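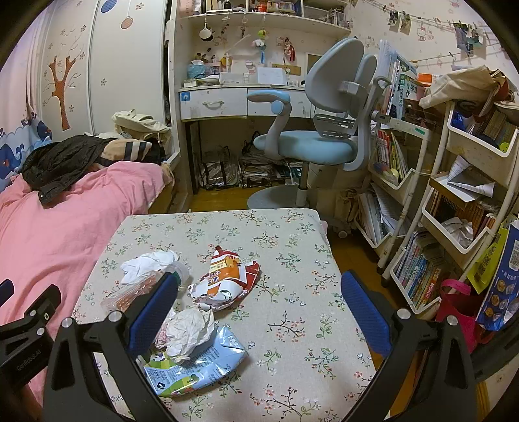

Weather-triggered advertising

Weather-triggered advertising is a form of marketing in which the timing, placement or content of an advertisement depends on current or forecast weather conditions. It is used mainly by sellers of food, drinks, clothing, heating fuel and travel, whose sales tend to rise and fall with temperature, rainfall and hours of sunlight.

Background

Retailers adjusted their window displays and newspaper notices to the season long before the practice had a name. Radio made shorter notice possible, as a station could hold two recorded spots and air the one that suited the morning forecast. The spread of online advertising allowed the choice to be made automatically for each town or postal district.

Method

A campaign begins with a set of conditions, known as triggers. A trigger may be absolute, such as a temperature above a fixed value, or relative, such as a day markedly warmer than the local average for the month. Relative triggers are common in spring, when a mild afternoon in a cold region can affect buying as much as a hot one elsewhere.

Weather data are taken from ground stations, radar and forecast models. Stations are unevenly spread, and values for places between them are estimated. In hilly or coastal country, these estimates can differ from conditions on the street.

Trendau system

The regional agency Trendau operated one of the larger systems of this kind, covering 123 forecast districts from its office in Kelow. It was designed by the geographer Kjell Myklebust, who drew the districts along valleys and shorelines instead of county lines. Advertisements were reviewed every 10 minutes, and a trigger had to hold for 2 consecutive readings before an advertisement was changed. The drinks maker Nyberg used the system for its summer range, and the outerwear firm Hurnon used it for rainwear. In its first January of operation, the system served some 300 separate advertisements.

Outdoor displays

Digital billboards and transit shelters may be linked to the same data. Operators usually set a minimum display time, so that a passing shower does not cause repeated changes.

Criticism

The effect of weather on sales is difficult to separate from that of holidays, paydays and price cuts, which often fall in the same weeks. Critics have also objected to the promotion of goods during storms and floods. Many operators suspend all triggers while an official warning is in force.

See also

Applied climatology
Location-based advertising
Seasonal demand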